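How do I stop white marker barrels and desk stuff from yellowing near a window?

Asked in Home & Office > Cleaning and Care
Tags: plastic, yellowing, desk, sunlight

I have a home office on the south side of the house and I keep losing the fight with yellowed plastic. My desk faces the window. In the last couple of years the keyboard, a label maker and most of the white pens and markers I leave out have gone a kind of old-tooth color. The label maker is a Torvik and it was bright white when I bought it.

I have tried dish soap, rubbing alcohol and a melamine sponge. The sponge took some of the shine off the keyboard and did nothing for the color. I don't smoke and I don't cook near this room.

Two things I want to know. Can the yellow be taken out once it is there? And is there a way to keep the next set from going the same way, short of keeping the blinds down all day? I would like to keep the desk where it is.

3 answers

Answer 1 (accepted)

It depends on the plastic and on what caused the yellow. Grime washes off. Sun damage does not, and yours sounds like sun damage if alcohol did nothing.

Do a check first. Turn the label maker over, or open the tape door, and compare the color inside with the color on top. If the inside is still white and the top is yellow, light did it. If it is the same color all over, that is age and heat, and I would leave it alone.
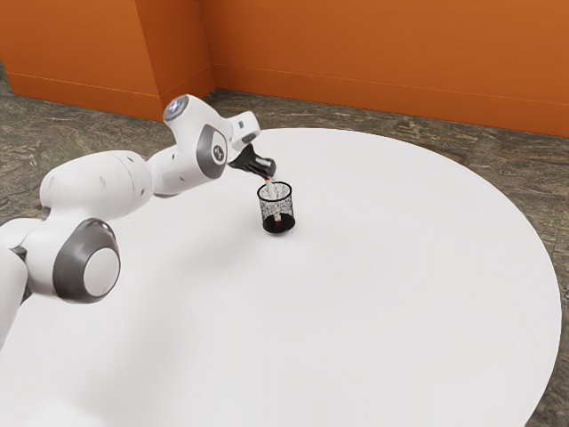
Pens and markers are a different case from a keyboard because they are cheap and you can move them. A cup is fine for keeping them handy, but look at what kind you use. A small black mesh cup like this one, with a slim white stick with red markings going into it, holds things upright and leaves the top part standing out in the light. Mesh also lets light in from the side. A solid cup with tall walls covers more of the barrel, and a drawer covers all of it. I switched to a solid one from Clemari, 7 inches tall, and the pens in it have stayed the same color as the ones in the box.

For the window, get clear UV film. You cut it to size, wet the glass with soapy water, lay the film on and squeegee it out. It took me an afternoon for 2 windows and cost 25 dollars. You can't tell it is there. It slows the yellowing down a lot but does not stop it completely, so I still keep a cloth over the printer.

For what is already yellow, people use hydrogen peroxide cream and light. It works on some hard plastics. It can also leave streaks and blotches, and the yellow often comes back. If you try it:

1. Take the item apart so no cream gets near the electronics. Keyboard keys pull off. Take a photo of the layout before you start.

2. Wash the parts and let them dry.

3. Wear gloves and eye protection. The cream will burn your skin.

4. Brush on an even coat and cover it with plastic wrap so it doesn't dry out.

5. Check it every hour and move the cream around. Keep it off anything printed or colored. Red goes first in my experience, and a glossy red cap will end up pink and dull if you leave cream on it.

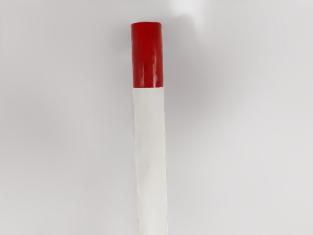 6. Rinse well with plain water and let everything dry overnight before you put it back together.

I would not bother doing this on markers. There is ink inside and you can't take most of them apart without making a mess.

Comments on this answer

The tape door check worked. Inside is white, top is yellow. Ordering the film. – original poster

Check your window warranty before putting film on double pane glass. Some makers won't cover the seal after that. – reply

Good point, I should have put that in. Mine are old single pane windows. – answer author

Answer 2

Just paint it. I did a whole printer with Drevano spray for plastic in satin white. Sand lightly with 500 grit, wipe it down, two thin coats, let it sit overnight in between. It has been on a sunny shelf since March and looks the same as the day I did it. Mask the buttons and the vents. I wouldn't paint keyboard keys, you will lose the letters and the paint wears off under your fingers anyway.

Comments on this answer

Does it smell? – reply

For a few days, yes. Do it in the garage. – answer author

Answer 3

Mine did the same thing and I gave up and bought black ones. Black keyboard, black stapler, black pens. They show dust but they don't turn yellow. Drula has a desk set that is all dark gray if you don't want black.

Also toothpaste does NOT work, don't waste your time. It scratches.

Related questions

Can you use window film on a skylight?
Why did only the space bar turn yellow?
Sticky coating on old rubber grips, how to remove
Best way to clean a mesh desk organizer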